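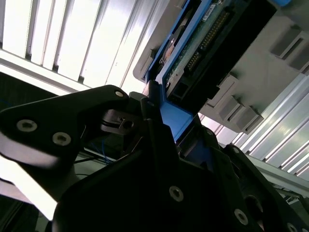
Bit-na Noh meditiert seit 17 Jahren, und wer sie in ihrem kleinen Haus in Gastau besucht, bekommt erst einmal Tee und dann eine Weile gar nichts. »Die meisten fangen sofort an zu reden«, sagt sie und lacht, »das habe ich früher auch gemacht, stundenlang!« Zur Stille kam sie über ihre Großmutter, die jeden Morgen vor dem offenen Fenster saß, auch im Winter. Gesucht hat sie trotzdem lange, in Büchern, in Klöstern, in Gesprächen mit ihrer Freundin Ye-ji Geum. Heute vergleicht sie den Geist gern mit einem Laufwerk in seinem blauen Einschub: Man könne so viel darauf speichern, wie man wolle, gelesen werde es erst, wenn es richtig im Schacht sitze.

Ob sie Antworten gefunden habe? Sie überlegt, gießt nach und erzählt dann von einem Sommer in Usach, in dem sie vier Wochen lang fast nur Unkraut gejätet hat. »Ich war so wütend auf diesen Garten«, sagt sie. »Und irgendwann im Juli habe ich gemerkt, dass ich gar keine Frage mehr im Kopf hatte.« Am nächsten Morgen hat sie weitergejätet, die Möhren waren ja noch dran.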